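4. Written descriptions of surface condition in the Clorkville works register

4.1 The register and its entries

The register kept by the Clorkville highways office is a working document. It was set up so that an inspector could pass a defect to the depot and the depot could report back when the work had been done, and it has never had any other formal purpose. Each entry carries a reference, a street name, a short description in free text, a priority code and a closing note. The description field has no fixed vocabulary and, until the change of software described in Section 3, had no limit on its length. Some entries run to a full paragraph. Many consist of a single word.

The extract supplied for this study contains 3766 entries from four inspection areas. Duplicate references were kept where the text differed between them, as a second entry often shows that the first had been misread at the depot. Entries with an empty description were kept in the totals but could not be coded. The closing notes were coded separately, by a different reader, using the same list of terms.

The free text is the main interest of this section. Earlier work on maintenance records has usually treated the description as a rough label to be tidied into a category before analysis begins. That approach discards what the inspector chose to say and how it was said. In Clorkville the choice of words had practical effects. It decided which crew was sent, what the crew brought with it, and in disputed cases whether the contractor, Ornetti, could charge for a return visit.

4.2 Words for material and words for damage

The first distinction to be drawn is between words that name a material and words that name damage to it. In the manual issued to inspectors the two are kept apart, with the material to be given first. In practice they run together. "Rough" is the clearest case. It is used of a carriageway which has lost fine material from its surface, and also of paving or walling that was made with stone showing and is in perfectly good order. The manual reserves the word for the former. The inspectors do not, and the context needed to tell one from the other is often missing from the entry.

The same difficulty applies to "patch". In the closing notes a patch is a completed repair. In the descriptions it may be a completed repair, a repair that has started to break up at its margin, or simply an area of different colour. The word "worn" is applied with more care, nearly always to carriageways, but it gives no indication of extent. "Speckled", "pebbled" and "stony" appear to be used as near equals, with a preference for "stony" among inspectors who had previously worked on rural roads.

Stone of mixed size and colour may be met with underfoot or at eye level, on the road, on the footway or on the face of a building (Figure 2). A reader who has only the word "stony" and a street name has little means of knowing which is intended. The highways office has no duty towards the face of a private building, and an entry referring to one should be closed without a visit. Where the description was too brief for this to be judged at the desk, a visit was made.

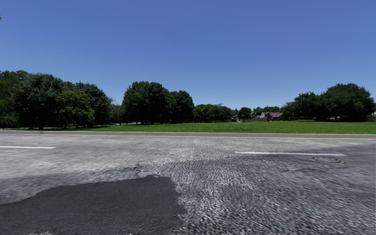
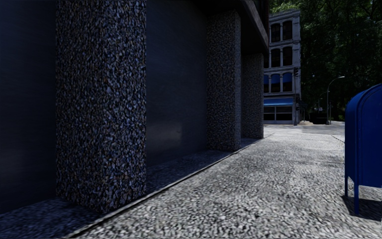
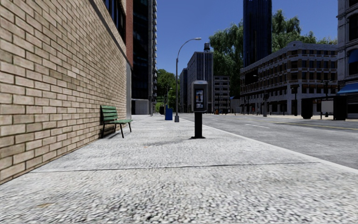
Figure 2. Street surfaces in computer-rendered views. Top: asphalt carriageway with a darker patch. Middle: pillars faced in exposed aggregate beside a footway. Bottom: pale footway beside a brick wall.

4.3 Length of entry and priority code

It was expected that longer descriptions would be attached to more serious defects. The extract gives only limited support to this. Entries coded for attention within the working day are, as a group, among the shortest in the register. Discussion with the office suggested a simple explanation: urgent defects were reported by telephone as well, and the written entry was made afterwards as a formality. The detail had already been given in speech and was lost to the record.

The longest entries belong to the middle priority codes. They tend to be made when an inspector is asking for something out of the ordinary, such as a change of material, or is arguing against a decision already taken. A series of entries for Molano Road shows the second use well. The first describes a sunken length of footway in five words. Each later entry is longer than the one before, and the last of them gives the depth of the hollow, the position of a nearby school entrance, the state of the drain and the number of times the matter had been raised. The defect itself does not appear to have changed much over this period. The growth in the text reflects the growing impatience of its author, and any method that reads length as a sign of severity would be misled by it.

The lowest priority codes present a different problem. Here a good deal of the text has been copied forward from one inspection to the next. Roughly 600 entries contain a phrase of eight words or more that also occurs, with identical punctuation, in an earlier entry for the same street. Copying of this kind is sensible office practice where nothing has altered. It does, however, mean that the presence of a description cannot be taken as proof that the surface was looked at afresh on the occasion in question. We have marked such entries in the coded file and have left them out of the comparisons in Section 5.

4.4 Differences between areas

The Motaung area differs from the others in two respects. Its descriptions name the material far more often, and they name it in terms that match the manual. Its closing notes are also fuller, often repeating the inspector's wording and then correcting it. The staff consulted put this down to the arrangement of the building, in which the Motaung inspectors and the depot clerk share a room and a kettle. An error in an entry was likely to be mentioned to the person who had made it before the end of the afternoon. In the remaining areas the entry and the closing note were written by people who seldom met.

We are cautious about this explanation. Motaung also has the newest streets and the most complete set of construction drawings, and an inspector who can look up the material of a footway has less need to describe it from sight. Staff turnover was lower there too. The extract does not allow these influences to be separated, and the area was not chosen with such a comparison in mind.

A further difference lies in the treatment of colour. Outside Motaung, colour is frequently the only property recorded: "black area", "pale slabs", "dark strip by kerb". Colour is a poor guide to condition. Fresh bituminous material is dark and grows lighter with exposure, so that a contrast noted in December may be far weaker by the following summer. An inspector returning to the street with the earlier entry in hand may fail to find what is described, and may reasonably conclude that it has been dealt with. Several defects in the extract were closed in this way and then opened again under a new reference.

4.5 The contractor's reading of the text

Ornetti's crews received the description field on a printed sheet, without the priority code and without the earlier history of the street. Their returned sheets were made available to us in part. Handwritten additions on these sheets show the crews translating the office's language into their own. "Rough" is most often replaced by a measurement or by the name of a tool. "Uneven" is struck out and replaced by "trip" or by "no trip", depending on what was found, and this brief form was later adopted by the depot clerk in the closing notes.

The crews' additions are of considerable value as evidence, as they were made on site by people who had to act on them. They are also incomplete. Sheets were returned only where a charge was in question, and a straightforward repair left no handwritten trace. The returned sheets therefore over-represent disagreement, and the picture they give of relations between office and contractor is probably more strained than daily dealings would have justified.

It was also found that location was given with much less care than condition. Descriptions such as "outside shop" or "near bend" were adequate for an inspector who knew the area and quite inadequate for a crew arriving from another. Where the returned sheet records a wasted visit, the reason given is most often that the place could not be found. Disputes over the meaning of "rough" or "patch" come some way behind. This finding bears on the design of the revised form, in which the space for location had originally been reduced to make room for a longer list of surface types. The list of surface types used in coding is given in Appendix B, together with the rules applied when an entry named more than one.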